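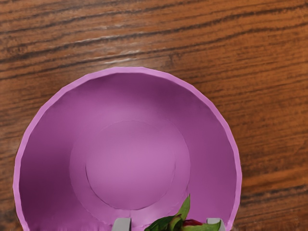
Wusimard Adds Replanning to Its Illska Simulator

Wusimard has released version 2 of Illska, its simulator for testing robot arm software, and there's a lot to like in it. The big addition is a planner that keeps rethinking the arm's path while it moves, with a fresh plan every 65 milliseconds. If a bowl gets nudged halfway through a pick-and-place run, the arm bends its route toward the new spot and carries on!

The release comes with 18 ready-made tabletop tasks, and each one can be rerun with new lighting, colors and starting positions. The team at Brunner, which has been trying early builds since May, ran 995 trials overnight on a single desktop machine and had the logs sorted by breakfast.

A plug-in for the Worberg controller is next on the list. Users can already try the planner by turning it on in the settings menu.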